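Workshop members complete gripper stage of laundry-folding build

The Brerevon shared workshop has completed the second stage of its robotic folding project, a bench-mounted arm intended to handle everyday clothing. The project, named Medve, was started by members in January and is built almost entirely on the premises. The workshop announced the result in its spring bulletin and confirmed that the build will continue through the summer.

Medve is designed to pick up a single garment from a small pile, find an edge and lay the piece out for folding. The first stage dealt with the arm itself, which members assembled from a kit supplied by Fleltico and then fitted with longer upper links. The second stage was devoted to the gripper and to the small camera that sits beside it. A third stage, covering the folding motions, is now in preparation.

According to the bulletin, the gripper went through 3 versions. The first used flat, parallel jaws and could lift a towel but tended to take hold of two layers at once. The second had soft pads, which wore quickly. The present version has tapered fingers that meet at a narrow tip, so that a hem or a cuff can be taken without disturbing the cloth underneath. The fingers are printed in the workshop and can be replaced in a few minutes with a single hex key.

Practice sessions are held in the evening on the main bench, using clothing brought in by members. The arm is guided by hand through each grasp, and the recordings are later used to train the control software. The bulletin states that 461 grasps had been recorded by the close of the second stage, most of them on shirts and other light garments. White cloth has proved the most demanding material for the camera – folds and edges are hard to separate under direct light, and a sleeve can easily be taken for a flat panel.

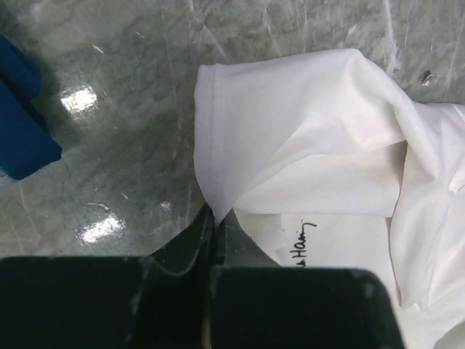

Ameck wrote in the comments to the bulletin that the group should settle the lighting before recording anything further. A change of lamp halfway through the work, the comment continued, could leave the software with two sets of pictures that do not agree, and a plain diffuser over the existing lamps would cost very little. The comment also asked whether the finger drawings would be made available to people building similar arms at home.

The project group replied that a diffuser has been added to the parts list and that earlier recordings will be kept in a separate folder. The drawings for the current fingers will be released with the wiring plan once the third stage has begun. Drawings for the two earlier versions will not be published, as the mounting plate has changed and the parts would no longer fit.

Members who wish to take part in the practice sessions are asked to complete the bench safety introduction first. The introduction lasts 20 minutes and is offered at 6:30 p.m. before each session. No more than 2 people may operate the arm at one time, and the emergency stop must remain within reach of the person seated nearest the bench. Garments with metal fasteners should be left out for the present – the finger tips mark easily and the group wishes to keep the current pair in use until the spare set has been printed.

The workshop will report on the folding stage in its next bulletin.

Contact the Brerevon workshop office | © Brerevon Shared Workshop. All rights reserved. | Back to top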